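Cat won't let me near her ears -- what do you use?

skollar302
Jan 10, 2022
So my vet wants drops in both ears for 2 weeks and Biscuit turns into a buzzsaw the second she sees the bottle. I tried the towel wrap and she was out of it before I got the cap off. What works for you guys?

ImaniOkafor
Warm the bottle in your pocket first! Mine hated the cold way more than the drops (and she gets a lick of Lakitz salmon paste after, every single time).

dwayne_p
I'd skip the towel. It just teaches them that towels are bad. Do it when she's half asleep, one ear, then leave her alone for an hour.

ImaniOkafor
Gotta disagree, Dwayne. The towel is fine if you leave it out on the couch for a few days first -- mine naps on hers.

skollar302
She has to start tonight, so no few days for me lol. Pocket trick it is. Where do you all keep the meds and treats?

dwayne_p
Plastic bins, away from the food bowls.

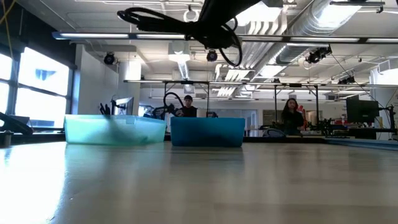 Re: Cat won't let me near her ears
vunudby_mom
Ask your vet if there's a once-and-done version. Ours had one. Cost more, but I'd pay it again tomorrow.

skollar302
Calling them at lunch, thanks!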